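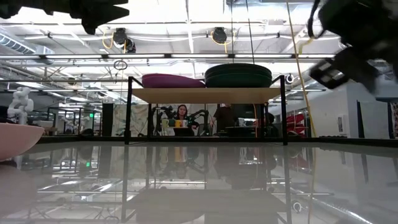 3 min read

I gave up the storage unit in Asthorpe at the end of August. It had been costing me 93 dollars a month, and most of what was in it came from the Ormsby apartment, which I left with a lot more furniture than I needed.

Lachlan Kerslake lent me his van and we did it in two trips. The books went first – 40 boxes of them, some still taped from the move before. I kept six. The used bookstore on Darken Street took the rest and gave me store credit, most of which I have already spent.

Kitchen stuff was harder. I had three sets of plates and only ever eat off one. I kept the green ones and a small shelf to put them on. My aunt's dining table went to a couple from Hanon, who paid cash and brought their own blankets to wrap it in.

The unit is closed and I have the deposit back. There is still a box of cables in the hallway. I need to find out where the county takes those now, as the old drop-off site has moved.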